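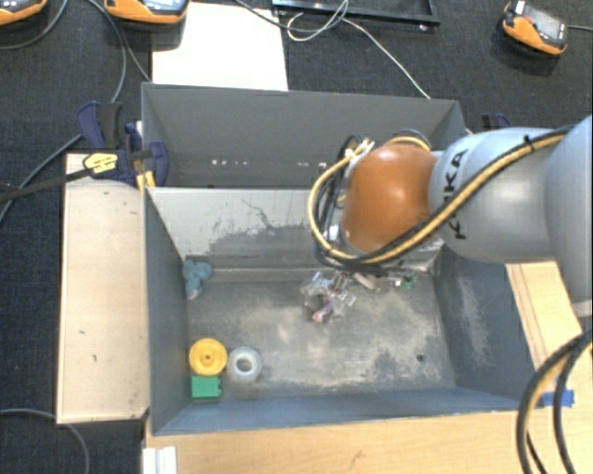

Turwood wrote back overnight that the chore question is badly posed, and that we should stop asking whether an arm can tidy a room and ask what share of the tidying is picking things up. Their estimate is under half. The rest is deciding where a thing goes, noticing it is in the way, and opening whatever it has to go into. I think that is right, and it changes what the bin numbers are worth.

Bench notes, Sunday, by the day bench
Filed under: Manipulation / Chores / Work in progress

Started 9:40. Same two-bin layout, KUKA arm, toys in the near bin. Aim for the session was to get a clean count on the toy set before the Findau people ask for one, and to write down the failures by type instead of lumping them as "missed grasp."

231 attempts logged before lunch. 49 failures. Sorted by hand afterward, from the log and my own notes:

Against a wall or in a corner: 27
Closed on nothing, object in the open: 9
Picked and dropped during the move: 8
Two objects at once: 5

So more than half of the failures are wall and corner cases. This matches what Vendel reported for their kitchen drawer work, at least in kind. A soft toy in a corner is a poor target for a two-sided approach: one finger needs a gap between the object and the wall, and there isn't one. The blue toy in the back left corner of the near bin is a fair instance. A person would hook it with one fingertip, drag it out, and then pick it up. The current policy has no drag. It either comes straight down or picks something else, and when nothing else is left it comes straight down until the retry limit.

Retry limit was 15. Dropped it to six at 10:30 after watching it spend all 15 on one ring. Count above includes both settings, which is sloppy; I should have restarted the log. An attempt run to the retry limit is scored as one failure, so the change affects time more than it affects the count, but note it if anyone compares cycle times before and after.

Flat objects. The wheel and the ring both sit low. The fingertips have to get close to the bin floor to get under the rim, and the floor is badly worn through the middle and toward the right and front. I don't know whether the wear matters to the grasp. It might matter to perception: the scuffs are pale and the ring is pale and see-through, and segmentation put a ring-sized blob on bare floor four times. All four went into the "closed on nothing" group. Next time, put the ring on a fresh floor liner and see if the false blobs go away. If they do, buy liners. If not, the problem is the ring.

Clusters. Wheel, block and ring gathered in the front left is the arrangement that gives double picks. For a toy-sorting job a double pick is an error. For plain clearing of a floor it is a bonus. The scoring script calls it a failure in either case. Should be a flag. Added to the list.

Drops during the move. Seven of the eight were the block, held by its projections. Slower moves would probably fix most of that. I did not test it.

On the chore question proper. Asked at the bench: if this were a playroom, would you leave it running and go out? With these objects, in a bin, with the wall cases excluded, I would leave it running in the next room. I would not leave the building. The numbers:

Median cycle, pick to release: 11 seconds
Stops needing a person: 3, all before 11:00
Cause of stops: two joint torque limits on contact with the rim, one cable loop snagging

The snag is a known matter. The yellow and black cables make a wide loop on the left of the orange joint, and at some wrist angles the loop has too much freedom. Someone tied it back last month and it has worked out again. A household machine can't have this. A shop-floor one can, if somebody walks past it twice a shift, and I suspect that describes most of what gets called unattended in the trade papers.

Shop floor compared with home, as far as I can judge from here: the kitting station at Bangera feeds one part type per tray, never touching a wall, and they see over 40 days between stops. Our near bin is a much easier problem than a bedroom floor and a much harder one than their tray. The gap between the two is nearly all in the presentation of the parts. The arm is the same class of arm.

What I would say if asked today:

Emptying a bin of mixed small toys into another bin: yes, slowly, with a person in earshot.
Sorting them by kind while doing it: partly. The soft ones and the hard ones can be told apart. Pieces of one set from pieces of another, no.
Picking the same toys off carpet: not tested. Carpet gives under the fingertips, which may help with the flat ones.
Putting them on a shelf: no.
Laundry, dishes: outside this setup, no opinion worth recording.

To do before the next run:

– Retie the cable bundle at the joint and check it through full wrist travel before starting the log.
– Restart the log whenever a limit changes.
– Double pick as a flag, separate from failure.
– Liner test with the ring only.
– Write a crude drag primitive: touch from above, pull toward bin center, release, look again. Start with soft objects.
– Check the clamps at the bin corners. The bins have to stay put if the arm is going to drag against them.

Reply to Turwood drafted, not sent. I want the drag results in it. If a crude drag clears most of the 27, the picking share of the chore is close to done for bins and their point about the other half stands on its own. Left the policy on its current settings. Log saved 13:15, arm parked.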